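The bowl that wouldn't let go

I'd been at Trornlow less than an hour when Nneka Garba told me about the stop that didn't stop. It was a stacking job, bowls into bowls, and the arm they call Donier had closed on a rim and kept squeezing. She hit the pause. It went on squeezing for 11 seconds, which doesn't sound long until you stand there and count it (I did, and it's horrible!).

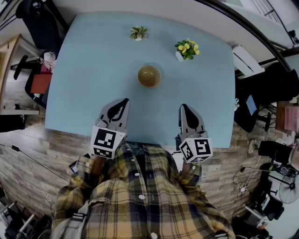

Was anyone hurt?
Nobody was, though the bowl cracked and a shard landed on a chair that had been occupied that morning.

What had gone wrong was almost dull. The pause told the arm to stop moving, and the arm did. The fingers ran on their own little program, which had been taught from hand-held demonstrations, and in all 300 of those the person had gripped firmly and never once backed off halfway. So the fingers had no notion of easing up, and the pause never reached them anyway. Two gaps, one on top of the other.
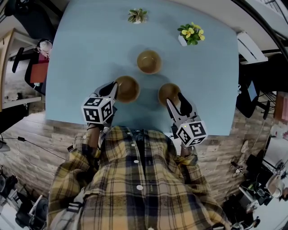
Bowls, plants and a pair of hand-held grippers on the blue table at Trornlow.

Zoltán Oláh rewired the pause so it cuts arm and fingers together, and then the team set about new demonstrations, with plenty of half-finished grabs and changes of mind. I had a go myself and was dreadful at it – you keep wanting to finish the job! They had 29 good ones by the time I went for a sandwich, and Zoltán wanted 205 before he'd let Donier near crockery again.
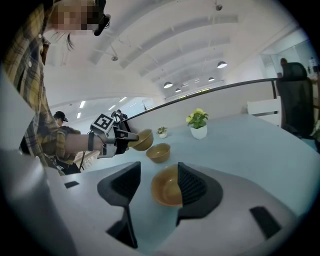 Anikó Magyar thought even that was too few, and told me she would sooner see a weaker motor in the fingers than any amount of new teaching. She'd asked for one back in October. Zoltán grumbled that a weak motor drops things, and they were still at it when I found my coat.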